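Reading time: 2 min
Thu 30 March - Lucrezia Benedetti

Week 9: Opinion polls and candidate selection

Start with a claim you will meet in almost every textbook on this reading list: parties pick the candidate most likely to win. I would like you to distrust it. Parties pick the candidate their selectors believe will win, and the selectors' beliefs come from polls that were often designed to answer a different question.

Take the Gronness mayoral contest, which you read for last week. The party's internal ballot closed in December with 1,295 votes for the winner and 1,213 for the runner-up. The local press called this a clear mandate. Work out the gap for yourselves and then look at how the ballot paper was worded. Members were asked who was "best placed to win", so they were being invited to guess at other people's opinions. Whether they also preferred that person, we have no idea.

The winning campaign leaned heavily on a poll by Quintana. I have read the published tables twice and still can't find how the undecided voters were treated. If they were dropped, the famous lead rests on the people who had already made up their minds. Siwan Lewis defends the poll in her chapter, and you should read her - she is fair about its weak points - but she takes the weighting on trust.

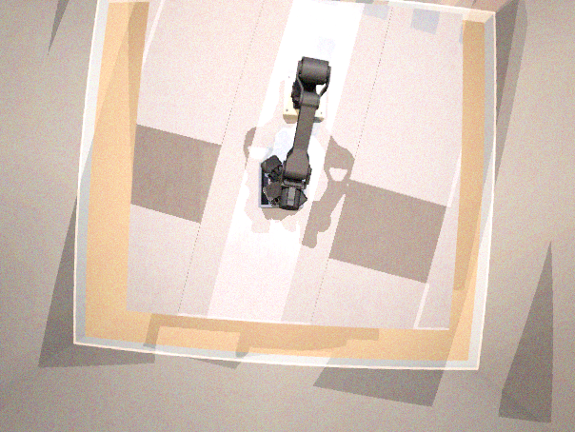
Fig. 1. Simulated robotic arm and tray, viewed from overhead.

A second problem is the primary "bounce". Candidates usually rise in the polls after winning a nomination, and commentators like to credit the acceptance speech or the first symbolic visit. Perhaps. They have also had a week of free coverage, and the supporters of beaten rivals have fewer places to go. The Gurwood study claims to separate these effects using 20 contests. I doubt that 20 is enough, and several of them had only one serious candidate.

For the seminar, read Lewis, chapter 9, and the Gurwood summary (skip the appendix). Bring one page on this question: what evidence would persuade you that a party had chosen the wrong candidate? "They lost" will not do as an answer. Good candidates lose in bad years.

The Promex turnout data is on the reading list as optional. Check the notes on missing districts before you quote from it.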